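双腕キット Votero、この値段で買う理由ある？

卓上ロボット・自動化 雑談板
スレッド作成：2024年12月11日

投稿者：ねじ穴
Kuditzの双腕アームキットVotero、うちの部署で購入の話が出ていて、反対する側の材料を集めている。本体が3197ドル、送料と税は別。これにHaqueっていう学習サービスの月額がつく。製品ページを読むと「箱から出したその日に、机の上の片付けを任せられます」と書いてある。任せられるわけがないだろうと思いつつ、何をもって任せられると言っているのかがページのどこにも書いてない。成功率の定義も、対象物の一覧もない。あるのは音楽つきの動画と、早送り表示の小さい文字だけ。
用途は小物の仕分け。形がばらばらで柔らかいものと硬いものが混ざる。触った人いたら、いいところは要らないので駄目なところを教えてほしい。

投稿者：hokori_tamaru
持ってる。十月から使ってる。
駄目なところ、まず説明書。英語版と日本語版で関節の番号の振り方が違う。日本語版のとおりに原点合わせをすると手首が逆向きに回って、コネクタの根元に力がかかる。サポートに送ったら「英語版をご参照ください」で終わった。直した版はまだ出てない。
あとケーブル。肩から手首までは中を通ってるのに、手首から先が外に出る。机の角に引っかけるたびに寿命を削ってる気分になる。
腕そのものは値段なりに動く。悪くない。期待の置き場所の問題だと思う。

投稿者：ねじ穴
ありがとう、関節番号の件はまさに欲しかった話。原点合わせで逆に回るのは笑えない。
「値段なりに動く」をもう少し具体的に聞きたい。繰り返し精度は測った？

投稿者：hokori_tamaru
ダイヤルゲージを当てた程度。冷えてるときと、しばらく動かして温まったあとで位置がずれる。数字は測り方が雑なので書かない。仕分けなら問題にならないと思う。はめ合いをやらせるなら買うな。

投稿者：夜勤明けのK
またアンチスレか。
3197ドルで二本腕とグリッパと遠隔操作用のリーダーアームまで入ってるんだから破格だよ。同じことを産業用でやろうとしたら桁が違う。宣伝文句が大げさなのはどこの会社も同じで、そこを叩いても仕方がない。買う側が読み替えればいい。

投稿者：ねじ穴
読み替えた結果を上司に説明するのがこっちの仕事なので。「その日に任せられる」を「数か月いじれば条件次第でできるかもしれない」と読み替えた稟議が通ると思う？
産業用と比べるのもずれてる。産業用は高いが、仕様書に書いてあることは動く。仕様書が動画になってる製品と並べて桁の話をされても困る。

投稿者：夜勤明けのK
じゃあ産業用を買えばいいのでは。

投稿者：ねじ穴
買えないからここで聞いてる。

投稿者：mofu_servo
まあまあ。Haqueのほうを契約してた者です。もう解約しましたが、そちらの情報が少ないので書いておきます。

仕組みとしては、自分でリーダーアームを握って手本を録り、それをHaqueに上げると学習済みのモデルが返ってくるというものです。上げてから返ってくるまで8時間。混んでいるともっと待ちます。待つのは構わないのですが、失敗したときに何が悪かったのかがわかりません。戻ってくるのはモデルと、損失の曲線が一枚だけです。曲線はきれいに下がっています。実機は机を叩きます。

私が録った手本は162本です。営業資料には「数十本から」とあったので、倍以上は録ったつもりでした。対象は布の巾着と木のブロック。ブロックは割と取れるようになりました。巾着は口紐を挟むと持ち上がり、腹を挟むと逃げます。それを手本の側で直そうとして録り直しているうちに、これは私が仕分けをしたほうが早いなと思って解約しました。

ただ、リーダーアームの握り心地はいいです。そこだけは褒めます。

投稿者：ねじ穴
すごく助かる。162本で巾着が駄目か……。
カメラの位置は途中で動かした？　照明は？　意地悪ではなくて、Kuditz側が必ずそこを突いてくるので。

投稿者：mofu_servo
動かしていません。三脚は養生テープで床に固定しました。照明は昼と夜で変わっていたと思います。窓のある部屋なので。
サポートからは案の定「照明条件を一定にしてください」と言われました。机の片付けを任せる製品なのに、部屋にはカーテンが要るらしいです。

投稿者：hokori_tamaru
カーテンは同梱してほしい。

投稿者：karaage_cnc
横から。Firkskaは検討した？　片腕で値段も上だけど、力覚がちゃんとついてる。柔らかいものを掴むなら指先の力がわからないと話にならない。Voteroのグリッパはモーター電流で推定してるだけでしょ。推定と言えば聞こえはいいが、潰れてから気づく方式だぞ。

投稿者：ねじ穴
Firkskaは見積もり待ち。問い合わせフォームに送って返事がないので、それはそれで不安材料に入れてる。
電流推定の話は同意。製品ページには「繊細な把持」とあるけど、繊細の単位がない。

投稿者：夜勤明けのK
電流推定で卵を持ってる動画があるだろ。

投稿者：karaage_cnc
あるね。卵を置くところで切れてる動画が。

投稿者：夜勤明けのK
それは編集の都合かもしれない。悪意で読みすぎ。
自分は研究室でVoteroを二台動かしてるけど、卵は置ける。開き幅の上限を決めて、閉じる速度を落とせばいいだけの話で、設定画面にスライダーもある。初期値のまま使って潰れたと騒ぐのは道具のせいじゃない。

投稿者：karaage_cnc
初期値で潰れるなら初期値が悪いんだよ。箱から出したその日に、って書いてあるんだから。

投稿者：ねじ穴
今のは一点入った気がする。
ただ夜勤明けのKの情報もありがたい。閉じる速度のスライダー、どのくらい落としてる？　落とすと一個あたりの時間が伸びるよね。動画の早送りはそこを隠すためじゃないかと疑ってる。

投稿者：夜勤明けのK
物による。半分以下にすることはある。時間は伸びる。それは認める。でも夜のあいだ放っておけば朝には終わってる種類の作業なら、一個に何秒かかろうが関係ない。

投稿者：mofu_servo
夜のあいだ放っておけましたか？　うちでは、何かを落としたあとに同じ場所を空の手で掴み続けていました。止まってくれればまだいいのですが、本人は仕事をしているつもりなので。

投稿者：夜勤明けのK
……見張りはつけてる。学生が交代で。

投稿者：karaage_cnc
人件費は無料の世界。

投稿者：kurage_denki
販売側の話が出てないので。先月あった代理店のウェビナーを聞いた。話したのはKuditzのKarthik Wijesingheという技術の人で、営業よりはずっと正直だった。質疑で「見たことのない物体への対応は」と聞かれて、「手本に入っていない形には期待しないでほしい」と普通に答えてた。製品ページの文句と正反対なんだよね。司会が慌てて次の質問に行った。
個人的には、この人が製品ページを書けば文句はない。

投稿者：ねじ穴
その発言、録画か資料は残ってる？　稟議の反対材料としてこれ以上のものがない。

投稿者：kurage_denki
録画は公開期間が終わってる。配布資料にはその回答は載ってない。自分のメモならあるけど、メモを証拠にされても困るだろ。直接メールで聞いたほうがいい。

投稿者：azuki_lab
柔らかい小物と聞いて来ました。うちはおもちゃと食品サンプル相手です。結論から書くと、ねじ穴さんの用途なら買わないほうがいいと思いますが、理由は皆さんと少し違います。

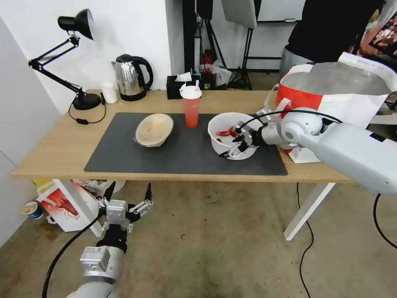 仕分けで一番手こずるのは、掴む前よりも掴んだあとの絡まりです。塊なら指が二本あれば一個ずつ出せますが、細い部分がたくさんある形は、一個挟むと隣がついてくるか、細いところだけ挟まる。右の白いボウルに入っている赤いザリガニ形のものはその典型で、脚も触角も細いのに、二本指のグリッパの指は上から差し込むしかありません。編んだボウルのほうへ一個だけ移したい、というだけの話がここで詰まります。それと、もう一本の腕が天板より下で指を上に向けているでしょう。双腕と聞くと両手で押さえて取り分けるところを想像しますが、片方がこの位置にいるあいだは、机の上では片腕の製品です。双腕の値段を払うなら、両腕を同時に使う手順まで自分で作る覚悟が要ります。Haqueはそこを考えてくれません。

投稿者：ねじ穴
「机の上では片腕の製品」、そのまま会議で使わせてもらうかもしれない。
絡まりの件はうちも同じで、部品に細い足が生えてるやつがある。一個だけ出せる割合はどの程度と見てる？

投稿者：azuki_lab
割合は出したくないです。ボウルの中の重なり方で全然変わるので、数字にすると独り歩きします。
試行は約400回やりました。はじめのうちは一個取れたかどうかだけを記録していて、途中から「隣を引きずったか」「縁に当たったか」を欄に足しました。なので前半と後半で比べられません。自分の計画が悪かったです。Kuditzのせいにできないのはここだけです。

投稿者：夜勤明けのK
指先を替えればいい。細いものなら先の尖った爪を印刷して付ければ話が変わる。取り付け寸法は公開されてるんだから。

投稿者：azuki_lab
替えると手本を録り直しです。カメラに映る指の形が変わるので、前の手本で学習したモデルの動きが怪しくなりました。爪を一回替えるたびにHaqueの待ち時間が乗ります。爪の形を試したい人ほど損をする料金体系になっています。

投稿者：夜勤明けのK
自前で学習を回せば待たない。うちはHaqueは契約してない。

投稿者：hokori_tamaru
え、契約してないの。Votero派の人が。

投稿者：夜勤明けのK
腕は勧める。サービスを勧めたことは一度もない。上から読み直してくれ。

投稿者：karaage_cnc
読み直した。確かに言ってない。そこは謝る。
でもそうなると、擁護してる人ですら製品ページの売り文句の半分は使ってないわけだ。

投稿者：mofu_servo
背景が散らかっていても大丈夫かどうか、azuki_labさんのところではどうでしたか。私のときは、机の奥にポリ袋を置きっぱなしにしたら挙動が変わった気がして、片付けたら戻った気もして、結局わからないままです。

投稿者：azuki_lab
うちもわかりません。奥には電気ケトルやティッシュの箱が並んでいますし、その後ろに透明の袋もあります。片付けた状態と比べる試験はしていません。影響がないと言い切る人がいたら、どうやって確かめたのかを聞いてみたいです。製品ページには「日常の環境でそのまま」とありますが、日常の範囲が書いてありません。

投稿者：kurage_denki
ウェビナーのデモは机の上に積み木しかなかったよ。日常とは。

投稿者：ねじ穴
だいぶ集まったので、Kuditzに送る質問を下書きした。足りないものがあれば足してほしい。

・「机の片付けを任せられる」の対象物と成功の定義
・早送りなしの動画の有無。物を置いて手を離すところまで含むこと
・日本語版説明書の関節番号の誤りはいつ直るのか
・手本にない形の物体への対応について、会社としての公式見解
・グリッパの指を交換した場合、以前の手本はどこまで使えるのか
・Haqueを契約せずに本体だけ買った場合、保証の範囲は変わるのか

投稿者：hokori_tamaru
手首の外出しケーブルの単体販売があるかも聞いて。自分のサポート窓口は返事が止まってる。

投稿者：mofu_servo
解約したあと、上げた手本のデータがどう扱われるのかもお願いします。規約には「サービス改善のため」とだけあって、消せるのかどうか読み取れませんでした。会社の部品を映すなら先に確認したほうがいいです。

投稿者：ねじ穴
それは抜けてた。うちだと一発で却下になる項目だ。両方足す。

投稿者：夜勤明けのK
貸し出し機があるか聞くのが先だろ。現物の部品をボウルに入れて一週間触れば、このスレの半分は要らなくなる。

投稿者：karaage_cnc
珍しく全面的に同意。貸さないと言われたら、それが答えでいいと思う。

投稿者：azuki_lab
貸し出しになったら、最初の日から引きずりと縁への接触を記録する欄を作っておいてください。あとから足すと私のようになります。

投稿者：ねじ穴
そうする。質問は今夜送る。貸し出しの件は先頭に入れた。返事が来たらここに貼るけど、Firkskaの見積もりもまだ来ていないので、どっちが先かはわからない。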